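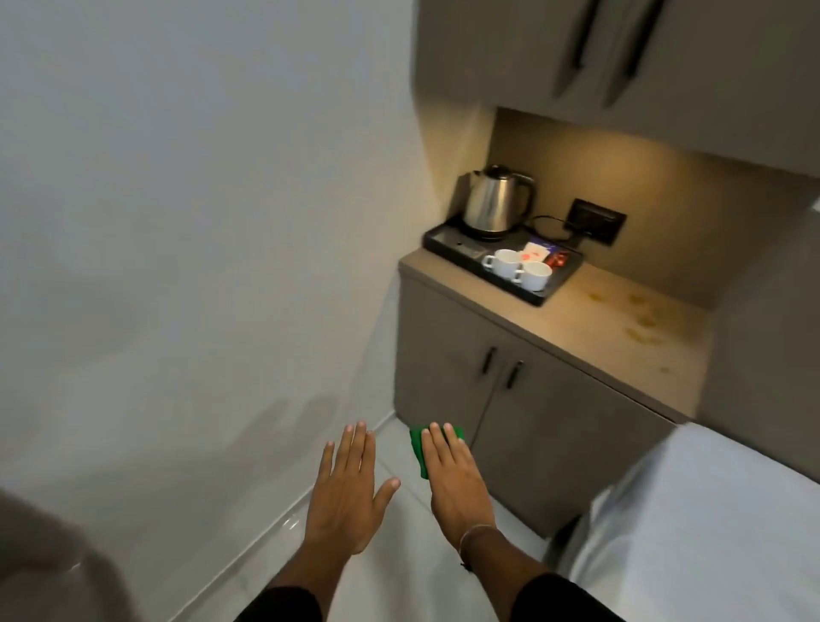
Kestwood Football Club
Minutes of the Football Operations Meeting
Held 8/5/25, meeting room 3, Kestwood training ground

Present: Ngan-ling Lu (chair), Zlatko Popescu (head of recruitment), Dragica Papadopoulos (player contracts), Spyros Golob (medical), Vesna Angelovski (team travel and minutes)
Apologies: none

1. Minutes of the June meeting
Approved with one correction. Item 4 should read "goalkeeper coach," not "goalkeeping coordinator." All actions closed except the replacement of the GPS vests, carried forward to item 6.

2. Goalkeeper position
ZP reported on the goalkeeper search. Two targets remain. The first is under contract at Trerel until the end of next season, and Trerel will consider a loan with an obligation to buy. The second is a free agent who has trained alone since leaving his last club.
DP stated that the Trerel proposal requires Kestwood to cover full wages from the date of registration. The obligation would be triggered at 40 league appearances across two seasons. DP considers the threshold too low for a first-choice goalkeeper and will ask for appearances of under 45 minutes to be excluded.
SG has received partial medical records for the free agent. The shoulder imaging is missing. SG will not sign off on a medical without it.
NL asked whether both options could be kept open until the registration deadline. DP confirmed they could, provided no written offer is made to either player before the shoulder imaging is reviewed.
Agreed: no written offer at this stage. ZP to inform both agents by phone.
Action: ZP, DP, SG

3. Contract extension, club captain
DP tabled the second draft. The length and base salary are unchanged. Three points are open: the image rights split, the notice period on the coaching clause, and the treatment of bonuses if the player is injured on club duty.
The player's agent has asked that the coaching clause become a guaranteed position on the academy staff. NL does not support a guarantee. The existing wording ("shall be offered an interview") stays in the draft.
ZP noted that supporters' sites are reporting the extension as signed. No statement will be made until it is.
Action: DP to return the third draft to the agent. NL to brief the press office.

4. Injury report
SG reported as follows.
Left back: hamstring, grade 1. Running in straight lines. Available for the second league match if the sprint test is passed.
Center forward: ankle, no contact training. Next review in 7 days.
Reserve midfielder: illness, returned to full training.
ZP asked whether the center forward should be left off the squad list for the opening match. SG recommended that he be left off. Agreed.
Action: SG to supply the squad list to VA.

5. Away travel
VA presented arrangements for the cup match at Cendine. The team will travel by coach on the day before the match. The hotel used last season has no single rooms available, and rooms have been held at a second hotel, the Stojanović, on the same road as the stadium.
The Stojanović has confirmed a private dining room, late checkout for all rooms, and a ground floor room for treatment tables. Meal times have been sent to the kitchen. The hotel will not store kit overnight, so the kit van will be parked inside the stadium compound. 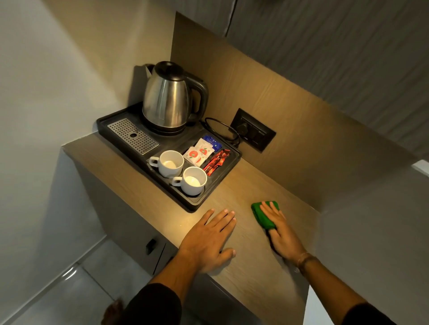
Kettle and tray on the counter

SG asked for ice to be delivered to the treatment room on arrival and again after the evening walk. VA will add this to the booking form.
The away ticket allocation is 400. Sales open to season ticket holders first. NL asked that players' family tickets be taken from the directors' allocation so that the supporters' figure is not reduced. Agreed.
Action: VA to confirm the hotel booking and return the ticket form to Cendine.

6. GPS vests (carried forward)
The supplier has offered repair of the faulty units or a credit against new ones. SG prefers new units, as the older type cannot be read by the software now used in the academy. NL requested a written price before approval.
Action: SG

7. Any other business
ZP requested that scouting reports be filed under the match date and not the date of submission. Agreed, with effect from the opening match. Existing reports will not be refiled.
DP reminded staff that work permit documents must be passed to her as originals. Scans were sent on two occasions in June and both were rejected.
VA asked for changes to the travel party to be sent to her before noon on the day before departure.

8. Next meeting
To be set by NL after the registration deadline. Papers to VA two working days in advance.

Minutes taken by V. Angelovski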